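Canecas com nome próprio: uma conversa na oficina da Lesico

Começou com uma prensa térmica emprestada e uma encomenda para um clube de caminhada. Hoje a Lesico grava canecas, garrafas e cadernos para empresas pequenas, e a dona fala do assunto com um entusiasmo que contagia. 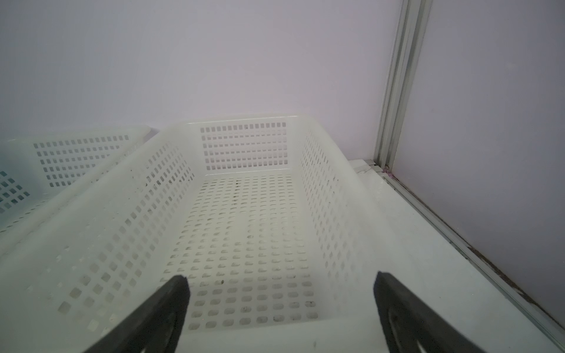
Braga, novembro. "Adoro quando alguém me pede só 22 canecas!", diz ela logo à entrada. "As fábricas grandes torcem o nariz, mas é nessas encomendas que se experimenta tudo: cor por dentro, pega pintada, o logótipo quase escondido na base."

A maior até agora foi para a Ralham: 400 garrafas, gravadas a laser em 14 dias. "Dormi pouco, mas que gozo ver as caixas a sair!" 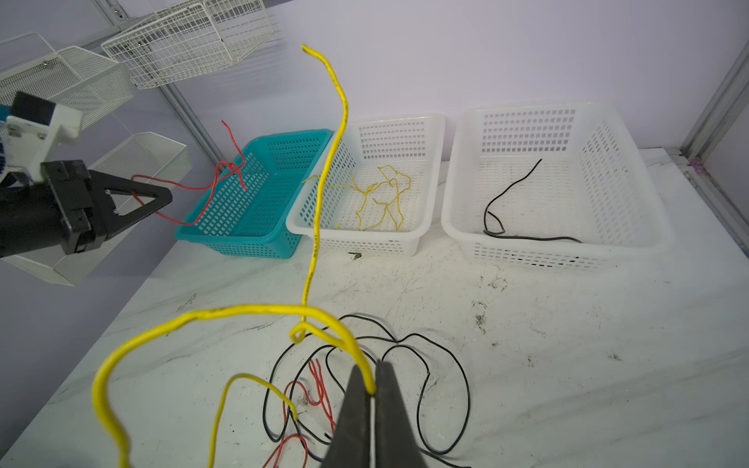 Sobre os brindes que acabam na gaveta, tem opinião firme. "Um logótipo enorme afasta as pessoas. Reduzam-no, escolham uma cor só, e a garrafa vai para o ginásio, para a praia, para todo o lado." Foi o que propôs à Vulik, que queria sete cores e ficou com duas (e voltou a encomendar).

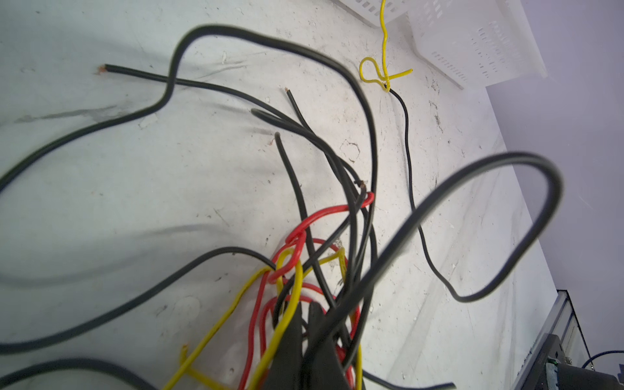
E o custo de preparação? "Paga-se na primeira vez, por cada cor. Na repetição já temos o desenho afinado e cobro bem menos." Para a primavera anda a testar cadernos com capa de cortiça. "Cheiram tão bem! Já fiquei com três para mim."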